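Filed under: Talks and Handouts / Rooms
Last updated: Sunday, February 11, 2024

THE FLOOR COMES FIRST
Speaker notes, housekeeping evening, Brorninell Guest House

Start while they're still finding chairs. Ask who has ever made a bed beautifully and then trodden on a lolly wrapper on the way out. Hands up. Wait for the laugh, mine goes up too.

Say hello properly. Thank Brorninell for the tea and the very good slice. Mention the handout is on the table by the door and that it's double-sided (last time half the room missed the back).

Main idea, say it slowly: in a small room, the floor is what the guest sees first. They open the door, they look down to see where to put their bag, and there's your whole reputation sitting on the carpet. I love this bit of the job! You can change a room completely in a couple of minutes without touching a single sheet.

My order, for a room with a bed down one side and a sofa down the other:

1. Lights on, curtains open.
2. Rubbish off the floor, by hand, before the vacuum comes anywhere near it.
3. Bin. Pick it up, look in it, look behind it.
4. Flat tops – bedside table, sill, shelf.
5. Sofa: lift the throw, check the seat, lay it back.
6. Bed.
7. Vacuum your way out the door.

Someone will ask why the bed is so far down. Tell the Lunde story: I did the bed first for the whole of January, and every single time I ended up leaning over clean linen to fish something out from beside it. Pause there. Housekeepers will groan in recognition.

On bins. Get excited, I don't care how it looks. A bin liner should fold well over the rim so it can't slump inside when something heavier goes in. Black liner in a black bin is my favourite for bedrooms because it disappears. Bring the bin to the rubbish if there's more than a piece or two, and put it back in the same spot in every room, so guests can find it in the dark. At Zarstead they had it on the far side of the sofa for years and people simply left their wrappers on the carpet. We moved it in front of the bedside table. Lovely change.

Slides now. Let them look before talking.

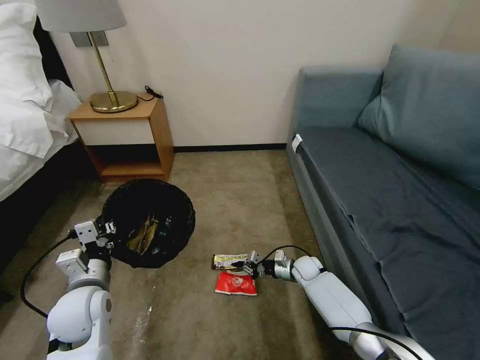
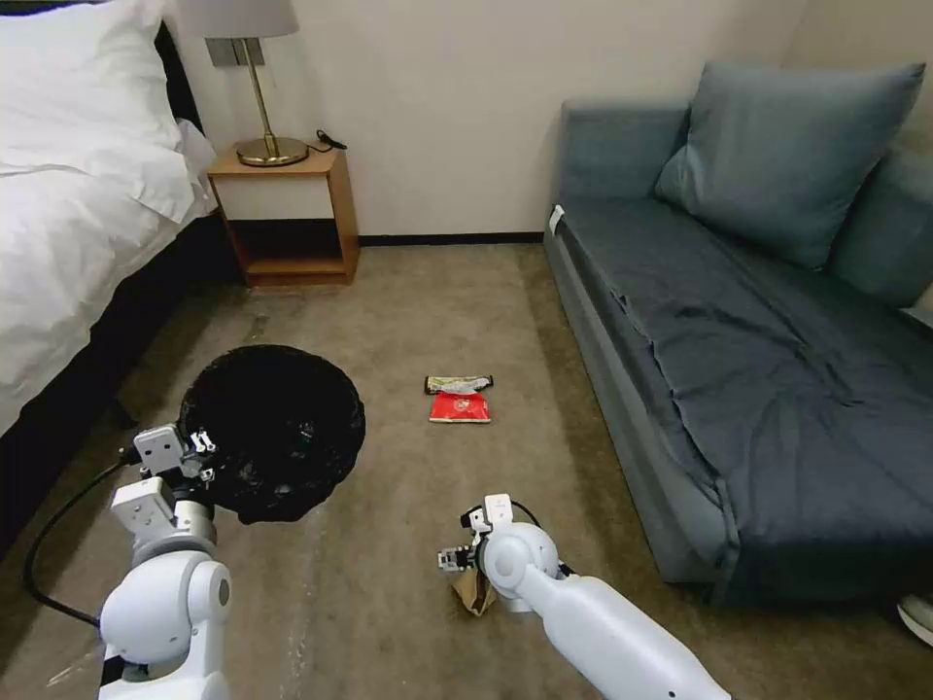
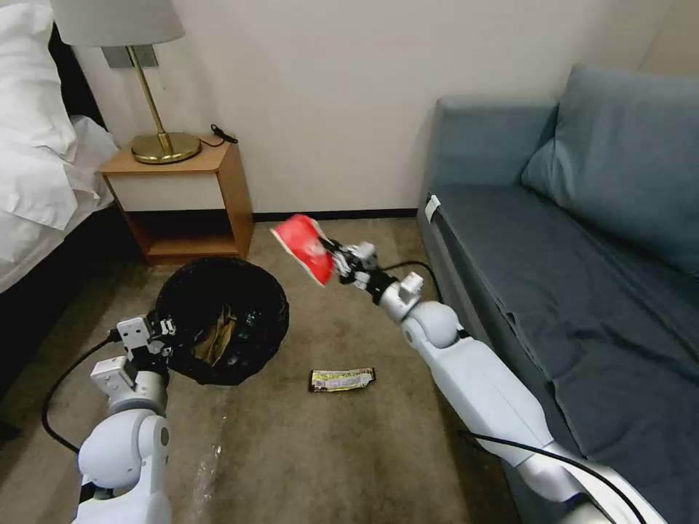 Same room in all three, bed on the left, sofa on the right, lamp on the little bedside table. Ask where their eye goes. With the second one up, give them time on the two wrappers in the middle of the carpet. Point out how much a bit of silver and a bit of red can take over a whole beige floor. On the third there's a single wrapper, and it still pulls.

Then the cord by the lamp. Ask what they'd do with it. I'd ask at the front desk before unplugging or moving anything, and then coil it neatly at the back of the table.

Mayu Morikawa will come in at this point, as we agreed, and disagree with me about the order. Her view is that the sofa has to be done before the floor, every time, since a throw holds more crumbs and bits of foil than any carpet does, and one good shake puts the lot back where you've just cleaned. She also reckons a bin should be emptied whenever there's anything in it at all, even a single tissue, and that "half full" is a phrase for petrol tanks.

Let her finish. She's right about the shake! My answer: don't shake it indoors. Fold the throw in on itself, carry it out like a parcel, shake it over the balcony or the back step. If there's no outdoors to hand, then yes, swap steps two and five. Ask the room which they do. Could run long – cut it off kindly.

Carpet marks, if there's time. Pale carpet shows every scuff and streak. Blot first, never scrub, and check whether a shiny patch is a spill or just a bit of plastic before you go reaching for a spray. Turn your head and look at it low, from the doorway. I've sprayed plastic. More than once.

Short demo: the Parkix cart. Top tray cloths, middle tray liners, bottom tray linen. Keep spare liners flat under the one in use so the next is already there. Pass the roll around.

Room numbers for the practice run are 9, 600 and 1605 (yes, three different wings, blame the numbering). Pairs, please. One does the floor, one does the tops, then swap at the next room. Back here for questions and whatever slice is left.

Remember to collect the door cards.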